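Search posts, people, tags
Search
Clear

Jupiter and Saturn are coming very close together in our sky this December, and I want to write a small thread on how to watch it. I am still a beginner, so it is for beginners.
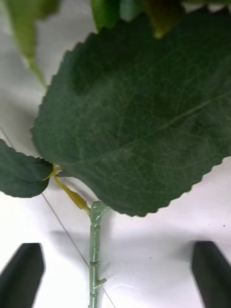
Tala Qaisi · October 13, 2020 · thread

First, what you can see already tonight. When it is getting dark, look to the south. The very bright one is Jupiter. Saturn is to the left of it, weaker and a little yellow. Between them I can almost put my three middle fingers, with the arm stretched out.

Every week this gap becomes smaller. Both planets move slowly to the east against the stars, but Jupiter is faster, so it catches up with Saturn. In space they stay extremely far from each other. It is only our line of sight that brings them together.

Such a meeting comes once in nearly twenty years. Most of them are not so tight as this one. In December the two will be so near that some people will perhaps see a single star.

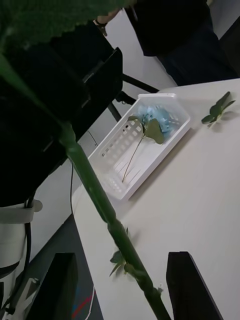 Photo: Pavliuk

You do not need a telescope. But if you have one, please use it, because both planets will fit in the same view, even with good magnification. I cannot remember when I was so impatient for a winter evening.

My own telescope is a small reflector with 650 mm focal length. I will use the 9 mm eyepiece. I have also a 2x Barlow lens, but low above the horizon the air is usually shaking too much for it.

The low position is the real problem. In December the planets will stand in the southwest after sunset, and they go down early. From my balcony in Letitz there is a tall building exactly in this direction, so I must travel.
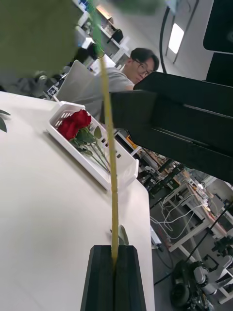 The planets never wander just anywhere in the sky. They keep near one line, which is called the ecliptic, and the Sun goes along it too. I find it easier to imagine as a plant. Take the long thin stem in this photo for the line, and the small pale leaf just beside it for a planet: a bit to the side, but always close. If you find the place of sunset and then Jupiter, you already have two points of the line, and Saturn will not be far from it.

So go now and check your place. I tried 5 spots near Skirkis and only the field behind the bus stop has a free view to the southwest. The hill everybody recommends has trees on the wrong side.
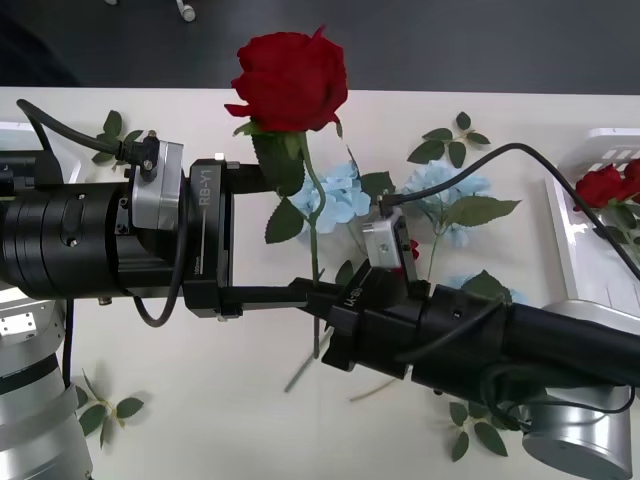

Two robot arms and artificial flowers on a white table

For binoculars: lean on a wall or a fence. You will see Jupiter's biggest moons as little points in a row. Saturn will look slightly long, but for the ring you need the telescope.

And start some evenings before the closest one. If you wait for the one date and the clouds come, you have missed it. I plan to draw the positions in a notebook each clear evening and will post the pages in this thread.

Replies

mirek_nights
Is it visible from Zindorwood also? We have forest on all sides.

Tala Qaisi
Yes, but you need an open field to the southwest. Maybe the road by the lake?

oldbinos
Saw both last night over the garage. Saturn was much dimmer than I expected.

lenka.p
Please post the drawings! Mine always look like potatoes.

Related threads
How I clean a small mirror without scratches
Mars is bright now: what to look for
Red flashlight or phone app?
My first month with a star map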